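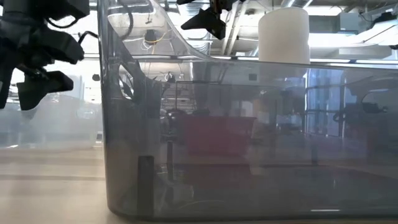
Home | Science | Water | Animals | Puzzles

Why You Can See Through Some Things

Tuesday, January 30, 2018
By the Devside Schools Desk
Reading time: 4 minutes

Light travels in straight lines. When it reaches an object, three things can happen to it. It can bounce off, which is called reflection. It can be soaked up, which is called absorption. Or it can go through and come out on the other side, which is called transmission. Most objects do all three at once, in different amounts.

Three words to learn

A transparent material lets light pass through without mixing it up. You can see a clear shape on the other side. Window glass, clean water and air are transparent.

A translucent material lets light through but scatters it in many directions. Greaseproof paper is translucent. If you hold it against a window it glows, but you cannot see the garden.

An opaque material lets no light through. Bricks, tin lids and potatoes are opaque. An opaque object makes a dark shadow.

Some materials sit between these groups. Tinted plastic soaks up part of the light and passes the rest, so things behind it look darker than they are.

Thickness matters

One glass of tap water looks as if it has no colour. A deep lake does not. Each layer of water absorbs a little of the light, and red light is absorbed faster than blue. At Lake Sastia the bottom can be seen from the jetty but not from a boat in the middle. The water is the same. There is more of it in the way.

Air behaves in a similar fashion. It contains dust and tiny drops of water, and over a long distance these scatter enough light to make hills look pale. Rernley Hill is 1002 metres high. On a clear day in November it can be seen from the school at Devside. On a hazy day it cannot, though the playground fence looks just as sharp as before.

Why windows turn into mirrors

Glass and clear plastic always reflect a small part of the light that hits them. In the daytime you do not notice this from indoors, as far more light is coming in from outside. After dark the lamps are on in the room and the street is dim. The reflection was there all along -- now it is brighter than the view, so you see your own face.

The same effect lets you see two things in one sheet of plastic or glass: the objects behind it, and a faint picture of the objects in front.

Test it yourself

You will need a torch, a dark room, a sheet of white card and 10 sheets of greaseproof paper.

Prop the card against a wall. Shine the torch at it from one metre away. Ask a partner to hold one sheet of greaseproof paper in the beam, then two, then three, and so on. After each sheet, write down how bright the card looks: bright, dim or dark. Keep the torch in the same place throughout.

Now try again with cling film. Fold it over to make more layers -- press it flat, as creases scatter light.

Word list

Absorb: to soak up.
Scatter: to send off in many directions.
Haze: dust or water drops in the air that make distant things look pale.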